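Open Day at the Melnychuk Works, February

The Melnychuk works makes gear housings and has done so for longer than anyone on the tour could agree on. Until last year there were no women on the casting floor. There are now enough to fill a locker room, and the locker room was our first stop. We admired the hooks.

Kimico, which runs the training program, had set out 200 chairs for the welcome talk. The speaker told us women could do anything — a view that the women in the back row, on break from the furnace, took calmly. One was eating a sandwich. She had been up since four.
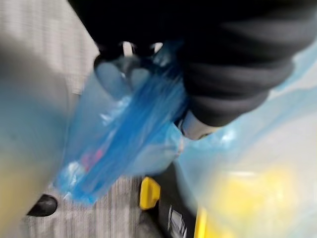 After the talk we went to see Line 2, where the Zonora trainees work. I asked one of them what had changed since she started. The gloves, she said. They used to come in large and extra large, and she spent her first winter dressed as a cartoon mouse. Small gloves took three requests and a form.

The pay chart by the canteen was more interesting than anything on the official route. Same grade, same rate, both columns, all the way down to the night shift. Supervisors were another matter: I saw one woman's name on that list, and she covers two lines.

Lunch was soup. The gift bag held a pink pen and a Donia brochure titled "Her Turn," with a man on the cover pointing at a machine.

The next open day is in the fall. Wear closed shoes, and ask to see the pay chart.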